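Alte Stoffreste und was daraus bei mir in der Küche wird

Ich hebe ja alles auf. Geschirrtücher mit Löchern, Bettwäsche, den einen Vorhang aus der Wohnung in Plemanside ... Im April habe ich endlich mal sortiert und daraus Topflappen und eine Tischdecke genäht! Wichtig: vorher alles bei 60 Grad waschen, auch wenn der Stoff schon hundertmal in der Maschine war. Baumwolle läuft manchmal trotzdem noch ein, und dann zieht sich die fertige Naht kraus.
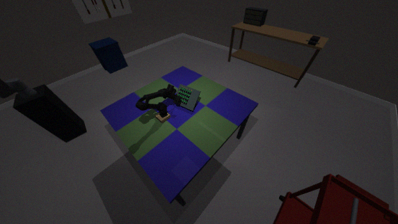
Für die Decke schneide ich Quadrate von 30 cm zu, plus einen Zentimeter Nahtzugabe ringsum. Erst alles auslegen, dann nähen - ich habe schon zweimal eine ganze Reihe wieder aufgetrennt. Wer nur zwei Stoffe hat, legt am besten drei mal drei im Wechsel wie auf dem Tisch im Bild, Blau in die Ecken und in die Mitte, Grün dazwischen. Man braucht also vom einen Stoff ein Stück mehr!

Nach jeder Naht bügeln, die Zugaben immer zum dunkleren Stoff hin. Den Tipp habe ich von Pavithra Acharya aus dem Nähkurs, und seitdem scheint bei mir nichts mehr durch.

Für Topflappen reichen kleine Reste, innen kommt ein Stück alte Wolldecke rein (bitte kein Polyester, das schmilzt). Aufhänger nicht vergessen, den nähe ich gern doppelt fest.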